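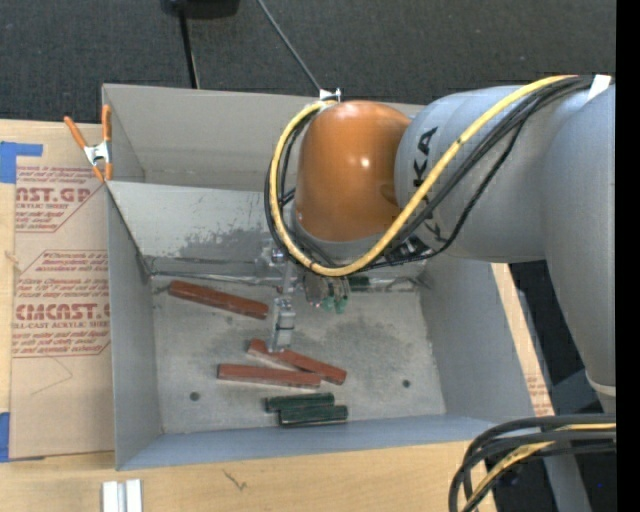

Rorov Group, Manipulation Planning and Tooling

Ask the lead planner developer at Rorov what her software does and she will put the kettle on first. It is a long answer, she warns, and she would sooner give it sitting down. We had an afternoon in May and a packet of ginger biscuits between us, so we let her take her time.

The group works out of the upper floor at Birkside, and for the past while most of its attention has gone to a planner called Ilix. Its job sounds small. Blocks lie in a bin, and the arm has to take them out one after another, choosing its own order and its own way in.

"People hear that and they're very polite about it," she says, laughing. "They think, well, my toddler can do that. And the toddler can! The toddler is also allowed to shove everything about until something comes loose, and has a lovely soft hand to do it with. We've got a metal finger and four walls."

The walls are where much of the trouble begins. A block out in the middle of the floor can be approached from nearly any side, but one lying up near the back wall leaves the arm with very few choices, and the wrist and all its cabling have to fit somewhere while the finger goes down. The first version of Ilix treated the cables as if they weren't there. It would come up with a beautiful, short, elegant motion, and then somebody would have to lunge for the stop button.

"So now the cables are in the model, as a sort of fat sausage around the link," she explains. "It's crude, and one of our students is quite offended by it. But a cable moves, you see, it sags and swings, and I would much prefer to be a bit too generous than to spend my evening with the tape."

Then there is the matter of blocks that lie against each other. She makes the shape on the table with two biscuits, one sloping and one nearly flat, their ends almost meeting in a narrow wedge. The red ones get into that arrangement often, she says, and so do the dark green ones when they settle side by side. Close the gripper on one and you may well drag its neighbour along, and then everything the camera told you a moment ago is out of date.

The old approach was to plan the whole bin from start to finish and carry it out with eyes more or less closed. Ilix plans a single pick, makes it, looks again and starts over. To keep that from being painfully slow, it holds on to whatever parts of the last plan still make sense. A fresh plan used to take 600 milliseconds on the group's machine, and with the reuse switched on it comes in at up to 400, which she tells us with real pride, though she is quick to add that the arm itself is still the slow one in the partnership.

Perception has been its own long road. The floor of the bin is scuffed and mottled from use, and for a good while the software kept finding blocks in the worn patches. "We had a dark smudge that it simply adored," she says. "It went for that smudge again and again. I did suggest a new bin, and I was outvoted, and I've come around to thinking they were right. Any bin that gets used will end up looking like that, so the software had better learn to live with it."

What settled it was a change to the segmentation step, which now asks for a bit of height before it will call anything a block. The thinking came partly from Halász, the small tooling firm that supplies the group's replay viewer. With the viewer you can scrub back through a pick and see what the planner believed at each moment, coloured over the camera view, and she reckons it has saved more hours than any clever algorithm of her own. Of the 476 picks in the last long run, 434 went through without a person stepping in, and every one of the others has been through the viewer at least once, usually with several people leaning over the same desk.

We ask what a good day looks like, and she has to think about it while she brushes crumbs off her notes.

"A dull one, I suppose. You start it up after morning tea and the log just scrolls along, and you get to answer your email. But I do love the other kind as well, when it picks something in an order I'd never have chosen and I have to go and read my own code to find out why."

Next on her list is letting Ilix nudge a block aside on purpose before picking it up, a bit more like the toddler after all. The branch is half written, and she has promised the group a first try of it once the tests are passing. By then the tea had gone cold, and she was already opening the laptop to show us.

We use cookies to help this site run smoothly and to remember your preferences. By continuing to browse you agree to our use of cookies. Accept Manage settings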